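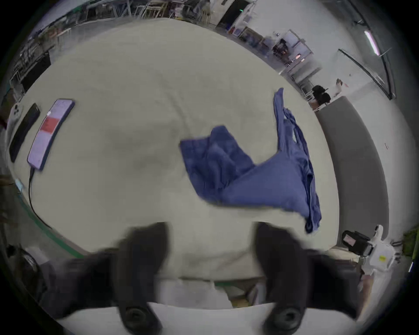
Home Datasets Docs Changelog Contact

# Xenos Fold: hand-held gripper demonstrations of garment folding

Version 3. Released October 15, 2026.

Xenos Fold is a set of demonstrations in which an operator folds a single garment on a flat table using a pair of hand-held grippers. The operator wears or stands near no robot. Jaw opening, gripper pose and wrist video are logged, and the result is meant for training two-arm policies that will later run on hardware with the same finger geometry.

The release holds 500 episodes. A further 40 are held back for scoring and are not in the download. Episodes recorded by remote control are a separate product (Xenos Teleop) and share nothing with this one except the calibration format.

## What is in an episode

Each episode is one directory:

- `left/` and `right/` — wrist video from each gripper, one file per side
- `head/` — video from the head-height view, present in most episodes
- `pose.csv` — position and orientation of both grippers, in the table frame
- `jaw.csv` — finger opening, normalized so that 0 is closed and 1 is fully open
- `meta.json` — operator code, garment code, surface code, outcome, notes

Timestamps in all files come from one clock. Do not align streams by frame index. The wrist videos do not start on the same frame, and the offset differs from episode to episode.

The wrist lenses are wide and the image circle does not reach the corners. We ship the video uncropped. The intrinsics in `calib/` use a fisheye model, and undistorting with a pinhole model will give wrong results well before the edge of the circle.

## Task definition

The garment starts crumpled or partly spread. The operator brings it to a flat state, folds the sleeves in, folds the body, and squares the result. An episode is marked `complete` if the final stack lies flat with no sleeve outside the body outline. It is marked `partial` if the body fold was made but the outline test fails, and `abort` otherwise. Aborted episodes are kept. Filter on `outcome` if you do not want them.

Phases are labeled by hand in `phases.csv`:

1. `spread`
2. `sleeve_a`
3. `sleeve_b`
4. `body`
5. `square`

Phases may repeat. An operator who loses a sleeve during `body` goes back to `sleeve_a` or `sleeve_b`, and the label follows. Code that assumes five rows per episode will fail.

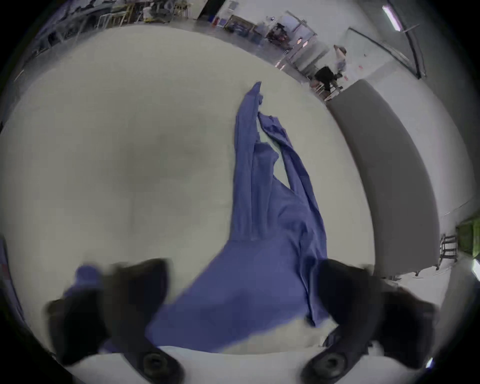
Wrist view, bare table. Blue garment between the fingers.

## Surfaces

Two surface codes are used. `T0` is the bare white tabletop. `T1` is the same task on a cloth sheet. Friction differs enough that a policy trained on `T0` alone tends to drag the whole garment when it is moved to `T1`. Wrinkles in the sheet were left as they fell. The depth estimates in `extras/` treat some of them as garment edges, and we have not corrected this.

## Recording procedure

The steps below are the ones given to operators at Udivmont. They are reproduced so that others can add compatible episodes.

1. Power on both grippers and check that each reports a full jaw range. Close and open each one 3 times.
2. Touch the two grippers tip to tip over the table and hold still until the log shows a stable pose for both. This is the reference used to place them in one frame.
3. Place the garment. Do not smooth it.
4. Start the log, then start the task. Keep both wrist lenses pointed at the cloth for as long as the motion allows.
5. Pinch with the tips only. Scooping with the side of a finger is allowed for spreading and nowhere else.
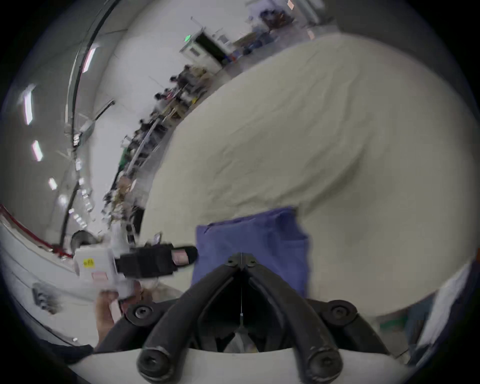
6. When one gripper is idle, hold it open and inside the other gripper's view if there is room. Do not rest it on the cloth.
7. Release, move both grippers clear of the garment, and stop the log.
8. Write the outcome before resetting the table.

Operators should not touch the garment with bare hands between steps 4 and 7. If this happens, mark the episode `abort` and put `hand` in the notes field.

## Head view
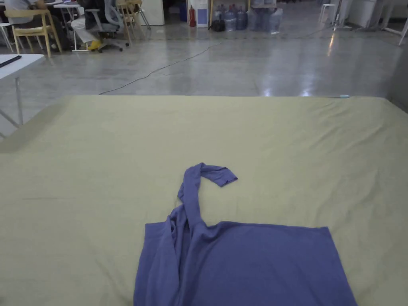
**Bit-na Cheon**
Data engineering, Udivmont

The head view was added in version 2. It is supplied for context and for checking phase labels, and it was not used to compute any pose. In many segments there is no gripper in it at all, only the garment at rest on the surface. These segments are useful for training a state classifier, and `head_clear.csv` lists their start and end times.

Garments often run past the bottom edge of the head view. If you train on this stream, do not assume that the full outline is visible. I crop to the surface before training — the background has desks, chairs and seated people in it, and a small model will pick up on where they are.

## Known problems

- Motion blur on the fingers is heavy during fast approach. Jaw opening should be read from `jaw.csv` and not estimated from video.
- Pose drifts when a wrist lens sees only cloth. Segments with high drift are flagged in `pose.csv`, column `q`. We drop anything with `q` under 200.
- Garment codes `G4` and `G7` were swapped in version 1. The fix is in the metadata only; directory names still carry the old codes.
- Left and right are the operator's left and right.

## Splits

`train.txt` and `val.txt` are split by operator and garment together. Scores from random splits are not comparable with ours. The held-back episodes are scored at Stovarberg on request, next in November.

## Maintainers

Leonidas Politis (format, calibration), Bit-na Cheon (head view, labels), Vangelis Chatzigeorgiou (gripper hardware). Report label errors with the episode directory name and the phase row.

Share Watch 12 Star 87 Comments (3)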